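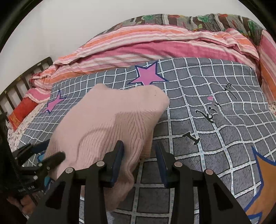
Rajkumari Pant wrote back to our first sign-up email with one line: why would a robotics club spend a whole season on laundry when everyone else is throwing balls into hoops?

Good question, and I want to open with it. (Pause. Let them laugh if they're going to.)

My answer to her was: try it. Put a sweater on a bed, hold one of our grippers in each hand, and fold it without using your fingers. She came the next session and stayed until we locked up.

SLIDE 2. What we set out to do
The Grovcombe club had 2 pairs of hand-held grippers and a January start. The goal was to collect folding demonstrations on soft things and train a policy from them. We called the project Cirnano. There's no deep meaning, the students voted and it beat Sockbot.

Say the number slowly: 4,000 demonstrations. That was the target on the whiteboard on day one and I thought it was crazy. I still kind of do!

SLIDE 3. Why cloth
A block has a shape. You pick it up, it's the same block. A sweater has a new shape every time you let go of it, and knits are the worst (or the best, depending who you ask) because they stretch while you're pulling. Students who had breezed through our block-stacking unit suddenly had opinions about ribbing and seams. I loved that.

Two fingers per gripper, one fold of fabric between them. Mention the pinch: too shallow and it slips, too deep and you grab the sheet as well. Ask for a show of hands, who has ever fought a fitted sheet?

SLIDE 4. Homes, not benches
Kulap Panyasiri pushed for this one and she was right. We started on a plain table at school, and the early model did fine there and fell apart everywhere else. So the students took the grippers home. Real beds, patterned sheets, quilts shoved to one side. Busy backgrounds are great for us. Play the Ibarra clip here if the sound is working, skip it if it isn't.

SLIDE 5. Numbers
60 household items on the list, socks up to bath towels.
299 demonstrations thrown out in the first review, mostly because the start pose was missing. Don't rush past this. The kids wrote the review checklist themselves after that, and it's better than mine was.

SLIDE 6. Rorkov meet
We showed the sleeve fold on stage. First try, dropped it. Second try, it went all the way across and the whole row behind us yelled. Keep this short, I always go over time here.

SLIDE 7. If you want to start one
Begin with washcloths. Label as you go. Let the students argue about what counts as folded, that argument took us an entire afternoon and it was one of the best sessions of the year.

Questions. Spare gripper is in the blue tote, pass it around.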